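Wine racks and bottle storage: your questions answered

Do I need to fix the wire rack to anything?
No. The copper-coloured wire racks stand on their own on any flat surface. If the floor in your cupboard is uneven, put a piece of board down first.

Can I stand bottles upright in it?
Yes, for short periods. Wine with a screw cap can stay upright as long as you like. Bottles with a natural cork are better lying down if you mean to keep them for more than a few months.
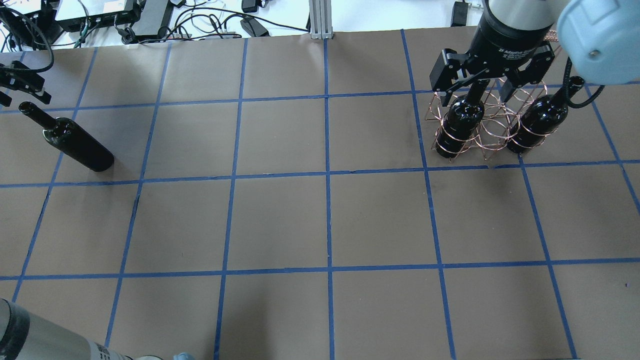
Sparkling wine is fine either way. Check the width before you buy, as some sparkling bottles are too fat for the smaller rings. The Pruditz rack has the widest openings of the ones we stock and the Skinis the narrowest.

Does it matter which rings I fill first?
Spread the weight. Two bottles at one end and none at the other will make a light rack tip if it is knocked. Fill the lower row before the upper one.

How do I cover a table or shelf under the rack?
Brown kraft paper is cheap and easy to change when it gets stained. Use painter's tape, which lifts more cleanly than parcel tape. If you want to plan where several racks will go, mark out squares with the same tape and move the racks about until you are happy. Press the tape down firmly and pull it up slowly at a low angle. Old tape tears, and so does the paper under it.

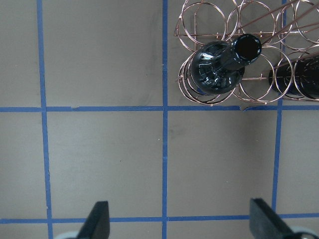

Alžběta Kollár wrote to ask whether the tape could stay down for good, as she had left hers on a pantry shelf since February and it was still holding. It can on paper, but on bare varnish we would take it up within the time given on the roll, or it may leave glue behind.

How do I clean the wire?
Wipe it with a soft dry cloth. For sticky rings of old wine, use warm water with a drop of washing-up liquid and dry it straight away. Do not use wire wool or metal polish.

One of the rings has bent. Can I return it?
Tell us within 4 weeks and quote part number 2303. Slight bends can be eased back by hand with the rack empty.

Where should the rack go?
Somewhere cool and dark, away from the cooker and the boiler. The top of the fridge is too warm and it shakes.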